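Gripper misses the thin case but picks the thick one, same program

Posted in Grippers and end tooling
Asked by purkeo_bench
June 17, 2020

I look after a small handling cell, a Tollero arm with a two-finger parallel gripper, electric, with black fingers we make ourselves. It picks phone cases off a white table and drops them in a tray. There are 2 case types on the job. One is a chunky printed case with padded edges, which lies face down. The other is a plain orange shell, which lies open side up.

The chunky case is fine. The plain one is missed several times a shift. The fingers close, the gripper reports a part held, and the case is still on the table, or it goes up by one corner and drops off on the way to the tray. The vision position looks right to me when I jog to it by hand. I have raised the grip force twice. After the second change the walls of the case bowed inwards and it jumped out of the fingers, so I put the force back.

Finger faces were cleaned with alcohol this morning. The cycle counter on the gripper reads 3,445 since the fingers were last changed. No alarms in the log. Is this a force problem, a height problem or worn fingers?

mullivon_cells

Grip force is the last thing to change on an open shell. A case lying open side up has no lid to stop the walls folding, so past a certain force you are only bending it. Start with the fingers.

Check them in this order.

Finger alignment. Close the gripper slowly on nothing and look along the faces against a lamp. The gap should close evenly from top to bottom. If light shows at the bottom when the tops touch, the fingers are splayed, and a low part is held by its upper rim only. A thick case tolerates that. A thin one does not.

Finger height. Both tips must reach the same depth. Put a flat plate on the table, lower the arm until one tip just holds a strip of paper, then try the paper under the other. Printed fingers are rarely a matched pair, so expect to shim one of them.

Approach angle. The jaw line has to be square to the long sides of the case. If the case lies at an angle and the wrist does not turn to match, each finger meets the wall with one edge and the case turns as they close.
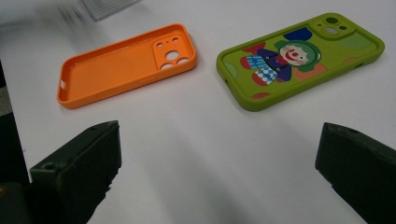
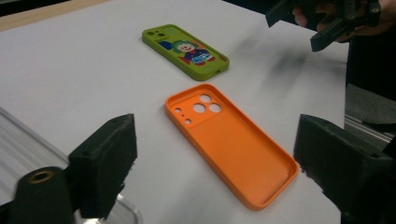

Orange shell open side up, green clown case face down, black fingers open in both views.

mullivon_cells
Cell maintenance, Ajayi site

Look at how each case lies in relation to the fingers before you look at any numbers. Both are at an angle on the table, and both need the wrist turned before the jaws close. The orange one also has a thick raised surround at the camera end and lower walls, with faint button bumps on one long side, along the rest of its length. If your pick point is taken from the centre of the outline it should land on the walls, away from the surround. If it is taken from the centre of the darkest or brightest patch, the lens holes will pull it, as a white table shows straight through them. I would draw the pick point on the vision image and compare it with where the fingers come down.

For the part-held signal, do not rely on motor current alone. Set a width window for each case type. Measure the jaw width with the case properly held, and reject anything outside it. With one wide window for both types, a pinched corner can pass as a good grip.

When the fingers come off, look at the inserts and screw holes too. If a screw hole has gone oval the finger will rock however hard you tighten it. Replace it - do not fill it. Mark left and right before removing them, and home the gripper again afterwards with the jaws clear.

tollero_user2

Had this. Was the table. Ours had sunk at one end and the tips were stopping above the thin parts. Reteach the table height at each corner and in the middle. Took ten minutes.

Also a bit of rubber sheet on the finger faces helps.

purkeo_bench

Thanks both. Table height is the same at all the corners, so I have ruled that out. The fingers are splayed, I can see light at the bottom when the tops meet. One screw hole on the left finger is oval as well. New pair is being printed and I have asked for the faces to be checked against each other before they go on.

The window for part held was shared by both cases. I have split it in the program and the false signal has stopped, so the arm now goes back for a second try when it misses. Pick point still to be checked.

mullivon_cells

Set the widths again once the new fingers are fitted. The values you have now include the splay. If you add rubber as suggested above, glue it on first and measure afterwards, and put the same thickness on each side or the centre line will move.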